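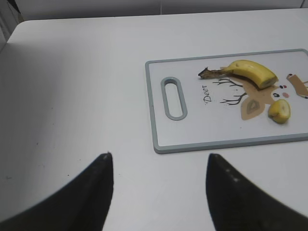
Section 6. Running the fruit-cutting demonstration on an open day

This section covers the banana demonstration with the Clistier arm and the Tatell gripper. It assumes the arm is already bolted down and has passed the checks in Section 5. Read it the day before. The Muro brochure calls the demonstration "ready in minutes." Allow an hour.

Setting out the table

1. Wipe the tabletop and the cutting board.
2. Lay the board on the right-hand side of the table, printed face up, with the handle slot toward the middle.
3. Put one unpeeled banana across the print, stem toward the slot.
4. Open the gripper fully and jog it to the start position.
5. Check the wrist camera picture on the operator screen. Both fingertips should be in view.

Note: The planner is supposed to find the board wherever you put it. We have seen it do so, and we have also seen it hunt for a good while under hall lighting. Mark the position with tape and spare yourself the wait. 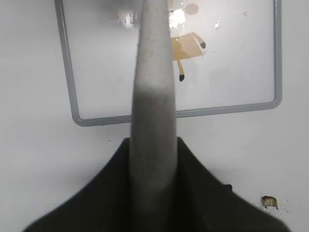
Wrist camera view: a gripper finger at close range, with a printed cartoon character behind it.

If a finger takes up the middle of the picture at start-up, stop and repeat step 4. Do not let the program "sort itself out," whatever the pop-up message suggests.

CAUTION: Keep visitors behind the barrier whenever the arm has power. The soft-stop feature is meant to limit contact force. It is no substitute for the barrier, and it should never be shown off with somebody's hand.

Running the cut

6. Tell the audience what the arm will do, and tell them which parts were taught by hand. Horacio Carrasco left this out at the Cáceres open day in February and spent the afternoon answering the same question.
7. Press Start and keep one hand near the stop button.
8. When the cut is finished, open the gripper and wait for the arm to come to rest.
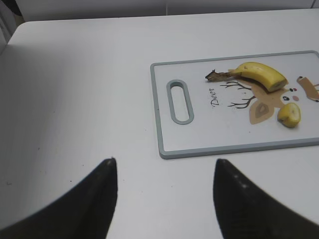
9. Look at the pieces before you say anything about them. The screen shows "Cut complete" at the end of the motion, even if the peel is still holding on one side.
10. Press Stop, clear the board, and log the result, including any help you gave.

Note: One clean cut tells you very little about the next banana. Please don't quote a success rate to visitors unless it comes from your own log. The log holds 500 entries and then starts writing over the oldest.

Resetting for the next group

11. Wipe the board and put it back on the tape marks.
12. Set out a whole banana and repeat steps 4 and 5.

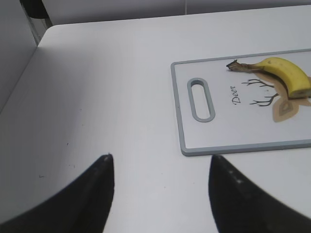
Maximiliano Montecinos asks whether steps 4 and 5 could be skipped between groups, given that the arm reports its own position. I would still do them. The arm will report a position quite happily after the table has been bumped.

If the program stops with error 126, release the gripper from the Manual menu and begin again at step 3. Error 158 means the camera link has dropped; reseat the cable with the power off.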